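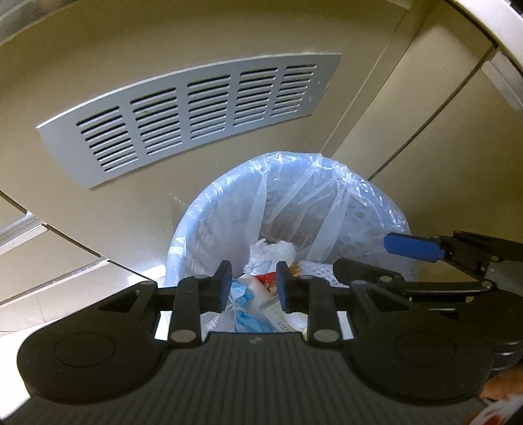 I keep reading that you can show a robot a chore by hand and it will pick it up. Vatov says 700 takes of one kitchen job will do. Maybe. I gave it 40, all on the trash, and my wrists hurt.

What bothers me is the bag. It folds differently every time, and so does my way of grabbing it. Which of those is the lesson?

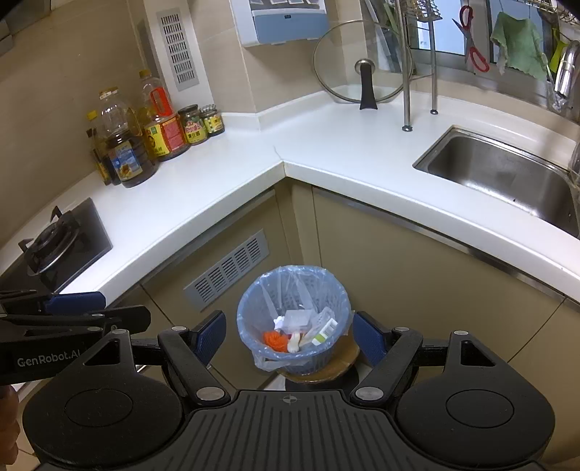 The bin in its corner, sink to the right.

Nia Wogan thinks 60 more would settle it. I doubt it.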